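Plovura opens data collection program for learned desk-tidying skills

PENDONHAM, 12 Apr 2024 – Robotics software company Plovura has begun collecting robot examples for Fesis, a learning system that handles ordinary office items.

Work surface with blue tape grid, laptop and computer mouse:

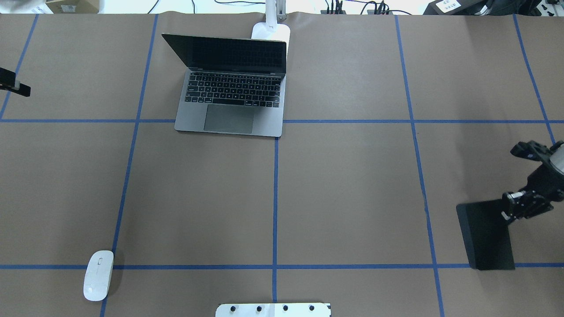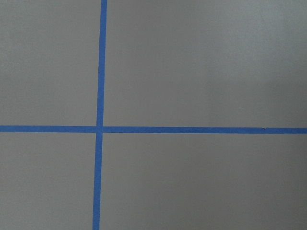
Close and wide views of the taped surface:
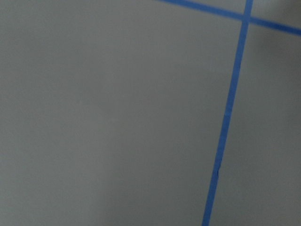
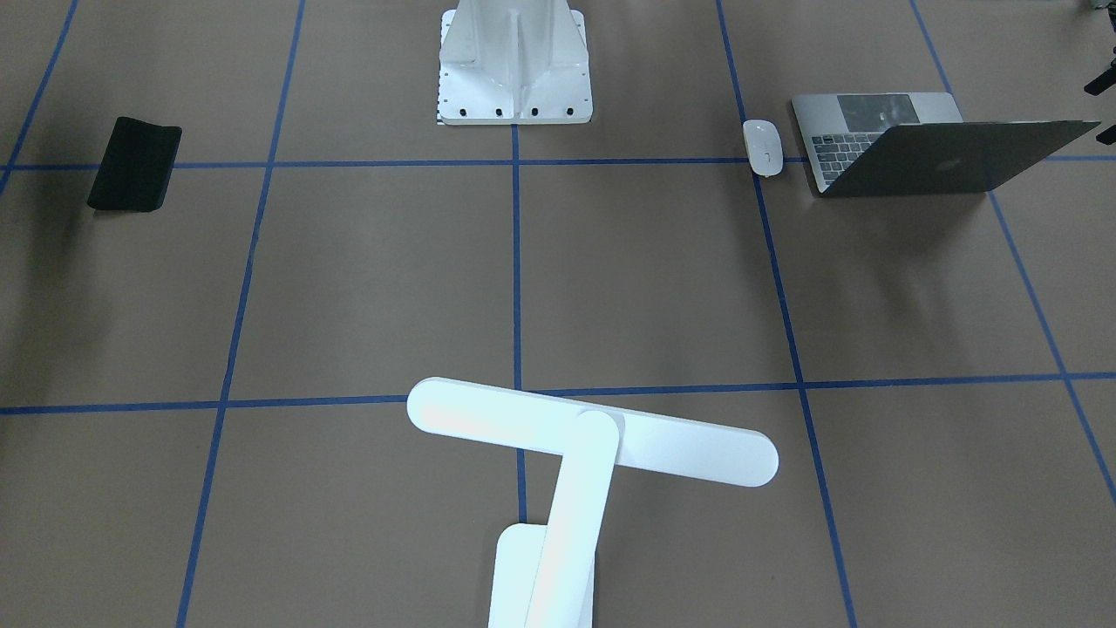

Saimi Lehtinen

Fesis is trained on recorded examples of a task, each stored with synchronized video and joint positions. The first phase covers 15 tasks, among them moving a mouse to a named grid cell and closing a laptop lid. Plovura plans to record 468 examples by July.

Start positions are assigned by grid cell and drawn from a list before each session. Operators may not choose their own. Failed attempts are kept and labeled – they are used to train the part of the system that detects errors.

"A model that has only seen the mouse in one cell learns the cell," said Anneli Vuorinen, head of data at Plovura. "The tape gives us a record of coverage that an operator can check by eye."

Each example runs for some 32 seconds. Views with no objects in them are retained, as the system must also learn when there is nothing within reach to pick up.

Labeling is carried out by a separate team under Esko Laaksonen. Two people review every example, and disagreements go back to the operator who recorded it.

A second phase will add cables and paper documents. Plovura has not set a date for a commercial release of Fesis.

Media contact: Gunnel Solberg, Plovura, Pendonham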